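Where Things Live: A Study of Small Containers on Shared Work Tables

Student project report, Everyday Objects studio
Aoi Kuroda and Keegan Hoani
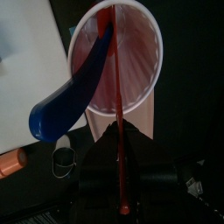 Figure 1. Ribbed plastic cup with a pale rim, holding a red handle and a dark blue one.

1. How we came to this subject

Our first idea for this project was much bigger. We wanted to redesign the whole shared work table in the Jencombe building, with drawers and a folding shelf and a place for bags, and we had several pages of sketches before our tutor, Hannelore Kleinschmidt, asked us very kindly what was wrong with the table we had. We went back and sat at it for an afternoon, and the answer was that the table was fine. What bothered people was the small stuff on top of it: the pens, brushes, spoons, spatulas and scissors that everyone needs for two minutes at a time and then puts down wherever their hand happens to be.

So we turned to the things that hold the small stuff, and mostly that means cups. We had walked past these cups for two years without giving them a thought, and we ended up very fond of them. Our question became a simple one: what makes a person put a long, thin object back into a cup, and what makes them leave it lying on the table?

2. What we looked at

We worked with four holders. The first was the plastic cup in Figure 1, which has ridges fanning out from the base to the mouth on the inside, and a thick rounded rim. The second was a straight-sided glass jar that used to hold pickles (the smell took a while to go away). The third was a tin with a paper label, a gift from Bastian Tiedemann's grandmother in the Sauerland. The fourth was a square desk tidy from a set called Harnus, with three compartments of different sizes, which we bought because we wanted at least one thing that had been made for the job.

We set these out one at a time, each for the same number of working days, and we kept a tally sheet on the wall next to the table. Every time one of us saw somebody finish with a tool, we made a mark: in the holder, beside the holder, or somewhere else entirely. We did not tell people what the marks were for until the end, though Bernd Grube, who looks after the building's workshops, guessed after one morning and was good enough to keep it to himself.

3. What we counted

Over the full period we recorded 918 moments when a tool was put down. Of these, 736 ended with the tool in the holder. That is a better result than either of us had expected, and it made us feel rather warmly toward our fellow students, whom we had been complaining about for months. The other 182 were split between the table right next to the holder and everywhere else, which included windowsills, pockets and once the top of the paper towel dispenser.

We should say that the tally has holes in it. Neither of us could be at the table all day, and when it was busy we certainly missed things. We also suspect that people are tidier when somebody is sitting nearby with a pencil, even if they don't know what the pencil is for. We tried to look as though we were doing homework, and a good part of the time we were.

4. What we noticed

The width of the mouth mattered more to people than anything else. With a wide opening you can drop a handle in while looking at something else, or while talking, and people did this constantly. The Harnus tidy came off worst here. Its compartments are neat and they look lovely on a shelf, but you have to choose one and aim for it, and many people just laid their tool next to it with the air of meaning to come back.

The rim surprised us. When we asked people which holder they liked to use, several of them touched the edge of the plastic cup while they were answering. A thick, rounded rim is pleasant under the fingers, and a handle leaning on it has a broad edge to rest against. The tin has a thin edge, and people said they were a little careful with it. Keegan would like it noted that he never minded the tin.

Then there is the matter of leaning. Long handles do not stand up in a cup, they lean, and two handles will often lean across each other or off in their own directions. We had sketched this as a problem to be solved, with dividers and slots. After watching for a while we changed our minds. A handle that leans out over the edge is easy to take hold of, and people reached for those first. In the tall glass jar the shorter tools slid down until only the tips showed, and everyone had to fish for them.

Color helped too. A red handle is easy to spot from across a room, and when we asked people to fetch "the red one" they went straight to it. The darker handles took a moment longer, especially against our table, where anything dark seems to disappear in the evening. We did not test this properly, and it deserves a small study of its own.

5. Talking to people

We held short conversations with everyone who was willing, and these were the nicest part of the project. We asked where the cups at home had come from, and hardly anyone had bought one for the purpose. They were mugs with a missing handle, picnic cups left over from a summer, a vase that leaked. Hannelore Kleinschmidt told us she has kept her wooden spoons in the same measuring jug since she was a student herself, and that she has to empty the whole thing out whenever she wants to measure anything. She did not seem to consider this a reason to change it.

A first-year student said she likes a cup because you can pick it up and take the whole lot with you — to the sink, to another table, out into the yard. We had been thinking about holders as fixed places, and her remark sent us back to our notes. After that we started writing down when a holder was moved. The light ones traveled all over the room. The Harnus tidy stayed exactly where we had put it.

6. Our own attempt

For the last stage we made a holder ourselves, out of cardboard first and then in clay with a good deal of help from Bernd Grube, whose patience with our first kiln load was remarkable. We call it Sturnby. It has a wide mouth, a heavy base, and a rim as round as we could make it. Inside we pressed shallow ridges running from the bottom to the top, borrowed quite openly from the plastic cup, in the hope that they would keep a handle from rolling around the wall.

The ridges do seem to help, though the clay shrank more than we had planned for and they came out shallower than in the model. The finished piece weighs 851 grams, far too heavy for anyone to carry around the room with pleasure, so we have lost one of the very things we learned to value in section 5. A second version with thinner walls is drying now. We hope to have it glazed in time for the open studio in February, and visitors are welcome to bring their own spoons and try it out.

7. Thanks

Thank you to Hannelore Kleinschmidt for the question that got us started, to Bernd Grube for the kiln, and to Bastian Tiedemann for the tin, which his grandmother would like back. The tally sheets and the cardboard models are in the flat drawer under the window in the Jencombe building, second from the top.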